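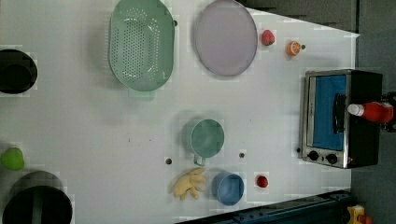
The play kitchen table, with the mint-green colander, the round plate and some of the toy food.

Nadstead Toy and Play Library
Minutes of the general meeting, November 2022
Held in the back room at Moradi Hall. 16 members present, apologies from four.

1. Minutes of the last meeting
Read and approved with one correction: the shelf brackets were bought from Helico, not donated by them. We did get a discount, and a thank-you card has gone out.

2. Play kitchen
This took up most of the evening, and happily so! The kitchen corner has been the busiest part of the library all fall. It was borrowed or booked 39 times since the last meeting, more than the train set and the dress-up trunk put together.

Members went through what we have and what we would like. The pretend food is a big hit. The strawberry and the orange slice are loved by the smallest children, and the ginger root has turned out to be a star — several parents said their kids had never asked about ginger before and now want to see the real thing at the store. One family has been making "ginger soup" at home every night with a saucepan and a wooden spoon.

The mint-green colander was praised as a very good find. Kids use it for washing, for serving, and as a hat. It was agreed that a second colander would be welcome if one comes up, any color.

There was a good discussion about real-size cookware versus child-size sets. The general feeling was that children like a proper pot and a mug that looks like the one at home, and that mixing sizes doesn't bother them a bit. Two members worried about weight, especially with the pots, and asked that the heaviest things stay off the high shelf. Agreed. Pots go on the bottom shelf from now on, with the plates and bowls above and the food in the clear tub.

Toaster oven: the meeting wants a clear rule that the countertop toaster oven is for pretend cooking only, and is never plugged in during a play session. Agreed by everyone. A short sign will be made in large print, and the rule will be added to the sheet that session helpers read at the start. It was also asked whether the oven could go out on loan. Decision: no, it stays at the hall.

Small pieces: the little red fruit was raised as a question for the baby group. It will be measured with the choke tester before the next baby session, along with everything else in the food tub. Anything that fits inside the tester moves to the over-threes box. The helper sheet will say so too.

Wish list for the kitchen, as called out by the members: bread, eggs, a whisk, a few more vegetables (carrots got the loudest support), dish towels, and something green and leafy. Please check with us before buying anything new, as we have been offered a bag of felt food already.

3. Washing and sorting day
Set for the first week of December, starting at 10 in the morning. We had a great turnout last time and finished before lunch. Kitchen things will be washed first in warm soapy water and laid out on towels to dry overnight. Nothing goes back in a tub damp — we lost a whole set of wooden vegetables to mildew that way last winter. Please bring towels, and a dish brush if you have one to spare. Soup and rolls provided.

4. Money
The balance stands at $1,168. Members voted to spend up to $40 on the kitchen wish list, with secondhand first. The vote was unanimous and there was some cheering.

5. Plevatance grant
Our application for new shelving got through the first round. Wonderful news. They have asked for a floor plan and a short note on how the corner gets used. Parents who are willing to write two or three lines about what their children cook up at the table, please hand them in at the desk. Funny ones are very welcome.

6. Other business
The puzzle with the missing moon is still missing its moon. Please look under your couches.
A request came in for a later session for working families. We'll try one in December and see who comes.
The hall has asked us to turn the hallway light off when we leave.

Next meeting: to be set once the hall calendar is out. Details will go on the door and in the newsletter.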